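Incidencia: la impresora de etiquetas de la biblioteca se salta una de cada dos
Estado: abierta
Prioridad: media

Hola, soy Kerstin otra vez (sí, la de las etiquetas, lo siento). Abro ticket nuevo porque el anterior se cerró solo y el problema sigue igual: mando imprimir una tanda de tejuelos, sale una etiqueta bien, la siguiente en blanco, otra bien, otra en blanco... y así hasta que le doy a cancelar.
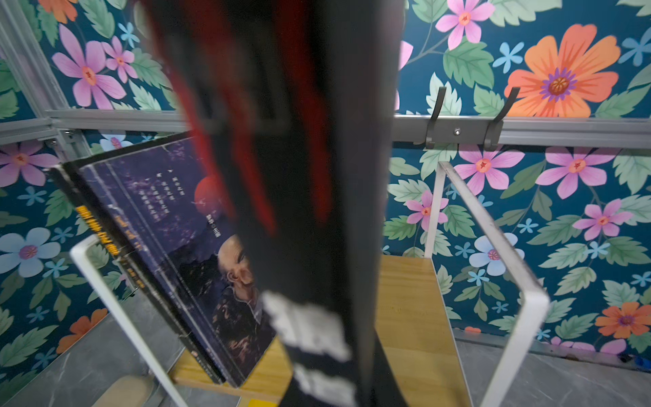 Biblioteca y Préstamo · Centro Rusthorpe

Os cuento lo que llevo probado para que no me hagáis repetirlo todo. Apagar y encender, claro. Cambiar el rollo por uno nuevo de 300 etiquetas, y lo mismo. Limpiar el rodillo con alcohol y un bastoncillo, que salió negrísimo, qué asco, pero tampoco. El cable USB lo cambié por el del escáner y nada de nada.

El martes a las 9:40 empezó a ir bien sin que yo tocara nada! Imprimí 6 seguidas, me fui a por un café toda contenta y al volver ya estaba otra vez con la parpadeante luz naranja. 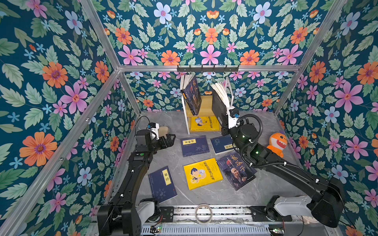
Lo que sí he visto es que desde el programa de catálogo (Pluton) falla siempre, y desde el bloc de notas falla solo a veces. No sé si os dice algo. En Pluton la plantilla la hizo Vidar en febrero y yo ahí no he metido mano, me da miedo descuadrar los márgenes.

Actualización, 12:15
Me ha llamado Vidar y me ha hecho mirar el alto de etiqueta en las preferencias. Ponía 5 mm más que el rollo que usamos ahora!! Por lo visto los rollos de antes, los que traía Bråten, eran más altos y nadie cambió el valor. Lo he corregido, he pulsado calibrar y ha escupido cuatro en blanco, que según él es normal.

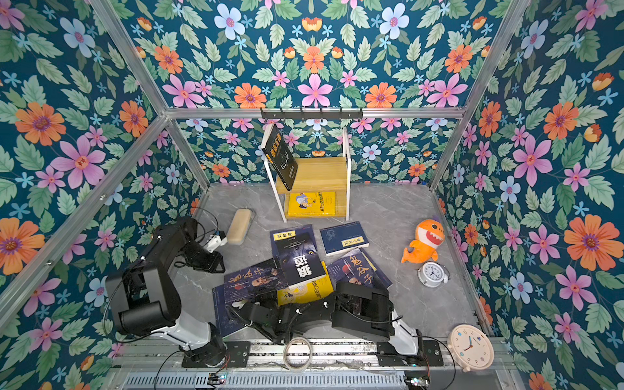

Libros en el suelo de mármol gris, con el papel de flores al fondo.

Actualización, 13:05
Mejor, pero no del todo. Ahora salen todas impresas, solo que la signatura se va bajando poquito a poco, y hacia el final de la tanda la última línea cae ya en la etiqueta siguiente. Con tandas cortas ni se nota. El problema es que tengo 200 tejuelos pendientes y no los voy a sacar de tres en tres, que me jubilo antes.
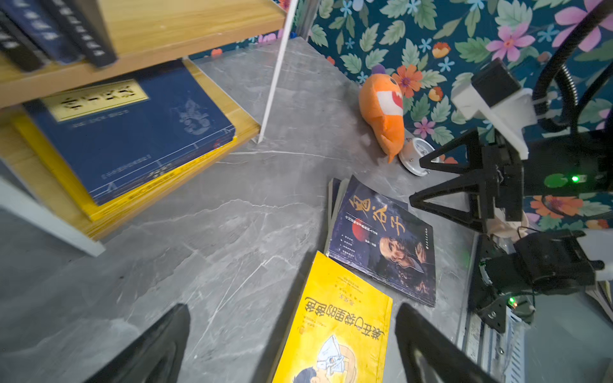 Vidar cree que puede ser el sensor del hueco, que tenga pegamento o un trocito de papel. He mirado con la linterna del móvil y no veo nada raro, pero tampoco sé muy bien qué tendría que ver. ¿Me podéis mandar una foto de cómo es el sensor limpio? Y de paso, ¿alguien sabe si el driver se actualizó solo? En la ventana de propiedades me sale una versión que no es la que apunté yo en el cuaderno.

Ah, y los rollos gastados los he dejado en la caja de Wasteteck del pasillo, por si queréis medir uno. Estoy en el mostrador hasta las 17:00, mejor por teléfono que por correo.

Gracias!
Kerstin Viklund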